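Staining and Cleaning of Glazed Tableware in a Shared Kitchen

Stefaniia Yatsenko and Amos Marchetti
Course project report, Introductory Materials Laboratory

1. Background

Tea and coffee leave a brown film on the inside of mugs. The film forms when polyphenols in the drink oxidize at the surface of the liquid and combine with calcium and magnesium from the water. It sticks to most surfaces but is harder to remove from a glaze that has fine scratches or pits. Our residence hall has hard water, and the mugs in the shared kitchen on the second floor show the film clearly above the usual fill line.

The purpose of the project was to compare three cleaning methods on three glazes and to see whether repeated scrubbing makes later staining worse. The second question came from Pikell, the supplier of the kitchen mugs, whose care leaflet warns against abrasive powders but gives no explanation.

2. Materials

Glazed test tiles were used in place of whole mugs because a flat surface can be read with a color meter. The tiles came in three finishes: Pikell gloss white, Groltier satin gray, and Kettunen matte white. All were fired stoneware. Each tile was washed in warm water with dish soap, rinsed in distilled water, and dried before the first reading.

Black tea was brewed from bags, one bag per 200 ml of tap water, steeped for 3 minutes. The tap water was used as drawn. The same box of tea was used for the whole project.

3. Staining procedure

Tiles were stood upright in beakers of tea at 80 °C so that the liquid line crossed the middle of each tile. They were left until the tea reached room temperature, then removed and air dried without rinsing. One immersion and one drying period made one cycle. The liquid line mattered more than we expected in the trial runs. A film forms on the surface of the tea and is deposited as the level drops by evaporation, so the darkest band is always narrow and close to the line. We moved the reading position to this band and discarded the trial readings taken at the center of the immersed part.

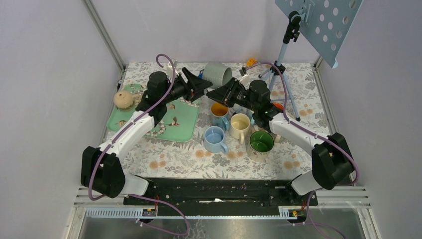

Lightness was read on the L* scale with a handheld meter from the ceramics studio. A cardboard mask with a cut hole kept the meter in the same position on each tile. The loss in L* compared with the clean tile was taken as the stain value. Readings on the matte finish were less repeatable than on the other two - the meter head did not sit flat on the rougher surface until we added a foam ring.

4. Cleaning methods

Method A was a soft sponge with dish soap. Method B was a paste of baking soda and water applied with the same type of sponge. Method C was a soak in Clatness, a powdered oxygen cleaner, mixed according to its label, followed by a rinse and no rubbing.

Strokes in methods A and B were made by hand with a weight of 200 g resting on the sponge. We took turns, and whoever cleaned a tile did not take its reading.

5. Results

Method A removed little of the dark band on any finish. On the gloss tiles the lower part of the stain came away but the line itself stayed visible. On the matte tiles there was almost no change.

Method B restored the gloss tiles to within the repeatability of the meter. The satin tiles were nearly as good. The matte tiles kept a faint tan color that could be seen by eye against a clean tile.

Method C gave the lowest stain values on all three finishes. The difference between B and C was small on gloss and large on matte. This fits the idea that a liquid can reach pits that a sponge bridges over.

Tiles cleaned repeatedly by method B stained slightly faster in later cycles on the satin finish. The effect on gloss was too small to separate from meter error. Under the stereo microscope, the satin tiles showed short parallel marks in the direction of the strokes. We cannot say whether these are cuts in the glaze or residue from the paste, as our final rinse was not strictly controlled.

6. Sources of error

Tap water hardness was not measured on each day of work. The studio meter was recalibrated in December by another class, between our second and third sets of tiles, and the third set reads slightly lighter throughout. We corrected for this with the clean reference tile but would prefer to repeat the set.

Flat tiles also leave out the curve of a mug wall and the corner at the base, where a sponge makes poor contact. Method A probably performs worse in real mugs than it did in our tests.

7. Recommendation

For the shared kitchen we suggest a Clatness soak at the end of each month and ordinary soap in between. Baking soda is acceptable on the gloss mugs. The remaining tiles are stored in the studio cabinet, labeled by finish and method.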